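Bookbinder's Assistant (part-time), Zondari Bindery

Gikonora Yard, ground floor
Shared 33 times | 8 comments

We are a small bindery that has been mending, casing and boxing books for a good many years now, and we have reached that happy stage where there is more work coming through the door than our hands can manage. So we are looking for another pair! If you like paper, don't mind a bit of glue on your sleeves and can bear the radio being on for most of the day, please do read on.

The job is part-time to begin with, mornings mostly, starting at half past eight and finishing in time for a late lunch (you are very welcome to stay and eat it with us). We would like somebody to start in August if at all possible, though for the right person we can wait a little. Most of what we do is repair work for schools and parish libraries, along with family Bibles, cookery books that have been loved nearly to pieces, and a steady trickle of student theses in the spring, when it all gets rather frantic.

You would begin with the plain jobs: cutting boards and cloth to size, folding sections, pasting endpapers and keeping the presses in order. After that we'd teach you sewing on tapes, rounding and backing, and in time a little gold finishing if you take to it. It is slow to learn and we are patient about it, having all been beginners ourselves and ruined our fair share of cloth.
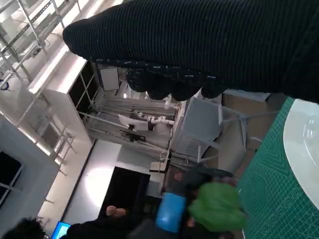 We don't ask for any certificates. A steady hand matters, and so does being able to measure twice without getting cross. Some experience with sewing, model-making, picture framing or anything else fiddly would be lovely, but please don't let the lack of it put you off. You will need to be able to lift a box of books, and to be polite on the telephone to people who are worried about their grandmother's atlas.

Our biggest job over the coming year is the Ferrand collection, a set of 70 parish registers which need new spines and boxes, and you would be working on those alongside the rest of us. They are handsome things, if dusty, so do tell us if you have asthma and we will sort out other work for you.

Pay is by the hour and we will talk it through with you at interview, along with holidays and the bus fare, which we help with. The yard has step-free access and a place for bicycles, and the Zekton Street bus stops just outside the gate.

To apply, write us a letter of a page or so saying what you enjoy making and why this appeals. Post it or drop it in at the bindery any morning before noon. We'll invite a few people in for a cup of tea and a try at the bench, and everyone who writes will get a reply.

Contact us | © Zondari Bindery | Back to top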